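Wrist camera checks before a run: how strict is your shop about the table?

rackmonkey_vv

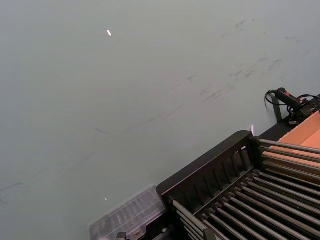
So I'm trying to write up one page of house rules for our bench cell before we go from 2 operators to a bigger crew in August, and I keep going back and forth on how picky to be. The draft says the table gets wiped before every batch, nothing goes inside the work zone unless it's on the setup sheet, and every cable gets tied down before anybody hits enable. Sounds easy, right? Then I look at our own bench with its scuffed grey top, a cardboard box and a clear plastic container sitting next to the rack, and a cable making a big loop off the device at the back. By my own draft I fail before lunch!

We did 2,070 cycles last month and I had to throw out 220 of them in review. Most of those were setup stuff, things left where they didn't belong. What do you all put in writing?

(Vasco Vieira, Butolari, if anybody remembers me from the old board)

torquewrench88
Hey Vasco! Cable first, always. I don't care about scuffs one bit. A loop that sticks out over the table is something the arm can hook, and then you're buying a connector, or worse. We tie down every 6 inches or so and leave slack only at the joint that needs it. That's rule one on our sheet and it's in red.

pallet_jan
Gonna disagree on the scuffs. Marks on the tabletop tell you where stuff is getting dragged. If they pile up in one spot, your place height is probably off or somebody is shoving the fixture over by hand. I take a picture of the bare top every month and compare. Cost me nothing and it caught a bad Z offset at Caldeira that had been bugging us for ages.

torquewrench88
Or somebody slid a toolbox across it. You can't read tea leaves off a tabletop, man.

pallet_jan
Sure, which is why I compare over time instead of staring at one picture lol

grollico_dee
Over at Grollico we quit saying "keep it clean" because everyone has their own idea of clean. Our sheet says: loose items in the zone, zero. If it's on the sheet it has a taped outline, and if it has no outline it goes on the cart. Cardboard is banned in the cell completely (dust, and the flaps get bent and end up in the path). Clear plastic is allowed but we put a strip of colored tape on the rim, our depth camera hates see-through walls.

rackmonkey_vv
Ooh, the tape on the rim is going straight in. Banning cardboard is going to start a fight here though, half our parts show up in it and people like working straight out of the box.

grollico_dee
Let them fight! Dump the parts into a bin at the cart and the box never crosses the line. Took our folks maybe a week to stop grumbling.

kev_at_kevenis
Devil's advocate here. We had a four-page checklist at Kevenis and people just signed the bottom of it without reading. I cut it down to one question, "would you let the arm sweep this whole area at full speed right now?", and I trust that more than any outline. We're past 3,000 cycles on it.

pallet_jan
And how many did you toss?

kev_at_kevenis
Fewer than before, but I'll admit I don't have the old number in front of me.

torquewrench88
Convenient. One question is fine for you and me, Kev. A new hire has no clue what the sweep even looks like.

kev_at_kevenis
Fair point. I do make new people watch a slow run first, should've said that.

rackmonkey_vv
OK, so where I'm landing: cables tied down and checked by a second person, outlines for everything on the sheet, tape on clear stuff, bare-top picture monthly. Cardboard goes to the cart and I'll take the heat for it. Still not sure about wiping before every batch vs. once a shift. Anybody ever measured that?

grollico_dee
Once a shift for us, plus any time you can see specks near a pick spot. Never measured it, it's just what stuck.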